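Juda Shelf Picker: simulation package and gripper for cabinet and shelf work
Product page, updated 12/07/2020
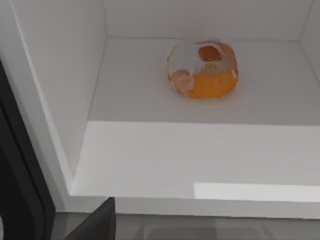
What is the Shelf Picker

The Shelf Picker is a product of two parts. The first part is a two-finger gripper with its control box, which you mount on your own arm. The second part is a simulation package, in which the same gripper works on cabinets, shelves and drawers before you let it work on real ones. You can buy the two parts together or only the simulation.

Many visitors of this page write to us with the same question: can it already put away my groceries, or fill the shelf in my shop? Our answer today is "some of it, and slowly". We prefer to write on this page what it does and what it does not do, so that you can decide before you ask for a quotation.

What it can do now

Take one item from an open shelf and place it on another shelf or in a box. The item should stand alone, with free space on two sides. A single soft food package in a white compartment, placed well back near the rear wall, is one of the standard tasks in the simulation, and it is a more difficult one than it looks. The fingers must go in over the front edge, travel to the back and close on sides that are bulging and rounded. When they close too high, the package slides out. When they close too low, the fingertips rub on the shelf.

Open and close a cabinet door with a bar handle. Round knobs are supported in the simulation only.

Place an item in a row, with the front of the items in one line. In our own shop-floor test the row was acceptable to the store staff, but they were faster than the machine by a large difference.

What it can not do yet

Items packed tightly together. The fingers need space to enter and they do not push the neighbors away in a gentle manner.

Glass jars and bottles. The gripper can hold them, but we do not release this function, because the grip check is not reliable enough on smooth glass.

Bags that change their shape very much, such as rice or flour in thin paper.

Reading of labels. The system finds an item by its shape and colors. It does not read a best-before date, and small lettering on a package has no use for it.

Cleaning of the shelf. We are asked for this often. If something is spilled, a person must come with a cloth.

About the simulation package

The package contains 40 household and grocery items and 15 furniture models. The furniture is kept simple, with flat planes and even light. Some customers find it too plain. We made this choice so that you can first see if the movement itself is good. Shadows, stains and patterned walls can be turned on later from the settings menu, and we recommend to do this before you go to the real cabinet, as a program which was only tried on clean white surfaces will often fail in a real kitchen.

Shiny wrapping is included in several of the food items. Clear plastic gives highlights, and the highlights move when the camera moves. This was a frequent cause of wrong position in the older version, called Toma. In the present version, Bolik, the position is measured again when the fingers are close to the item.

Each task can be started with the item at a different place on the shelf. You can set the limits of the place and the number of repeats. We use 200 repeats for one item before we say that it is supported. You can of course use fewer, but then please do not compare your result with ours.

Gripper data

Fingers: two, parallel, dark gray or black, exchangeable tips
Tips supplied: flat rubber, soft curved, thin tips for narrow gaps
Control box: to be mounted outside of the cabinet
Warranty: 6 months on tips, longer period on the control box according to the contract

For soft packages please begin with the soft curved tips. The flat rubber tips are stronger, but they leave marks on thin wrapping.

Home or shop floor?

For the shop floor we can recommend the Shelf Picker as a test system, for a back room or for the hours when the store is closed. The shelves have a known depth, the goods are known, and somebody can clear the aisle before the start.

For a private home we do not sell the gripper at this time. A home cabinet is often fuller and darker, and the arm stands in the way of people. Our partner Brukimo has tried the system in a furnished kitchen in January and the result was mixed. Putting away dry food from the counter went well when each item was laid separately. Emptying a full shopping bag did not go well, and the test was stopped after nearly every second item had to be helped by hand.

Delivery and support

The simulation is delivered as a download with one license for each workplace. The gripper is sent in a foam box together with cables and all three sets of tips. Mounting plates are ordered separately. Please state the type of your arm in the order form.

Support is given by e-mail in English. When you report a failed grasp, please attach the log file and write which tips were used and where on the shelf the item was standing.

Price on request. Universities and schools can ask for the teaching license, which includes the simulation without the gripper.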